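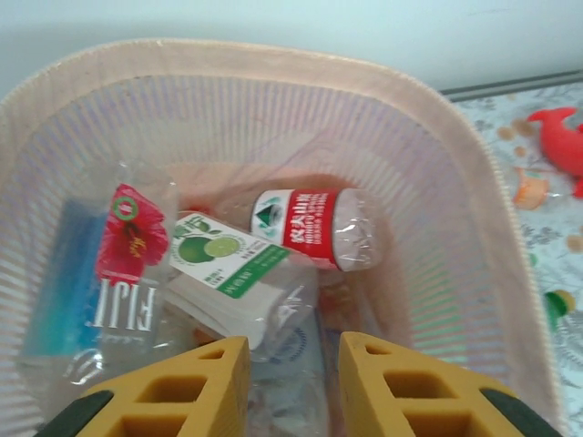

Reinholz Music — Fretted Instruments Department

Perkik 904 Tenor Ukulele, secondhand

Solid cedar top, mahogany back and sides, rosewood bridge. The tuners are Veteo open-gears, fitted by a previous owner who evidently had opinions about the originals. They hold pitch well. The originals are in the case pocket, should you have opinions too.

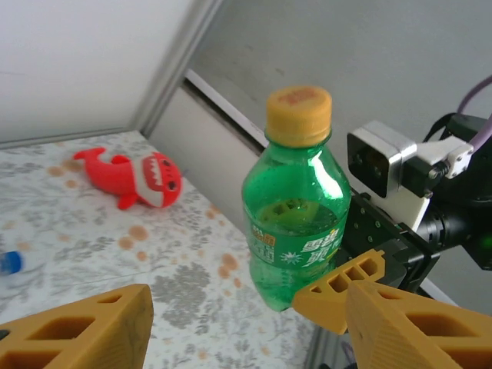 Murna

The tone is warm and a bit sleepy, with more low end than a tenor has any business having. It suits fingerpicking. Strum it hard and it will put up with you, but you'll hear it sulk on the A string above the tenth fret.

Condition: good. There are 2 small dings on the lower bout and a scratch by the soundhole that looks like enthusiasm. Frets were leveled here in April. Action is low — go up a string gauge if you dig in.

Nut to tail it's roughly 56 cm without the headstock, so most tenor cases fit. The hard case included is sturdy, brown and smells of somebody's attic.

Stock no. 51. Trades considered, banjos reluctantly. Come in and try it any day except Tuesday, when we're shut.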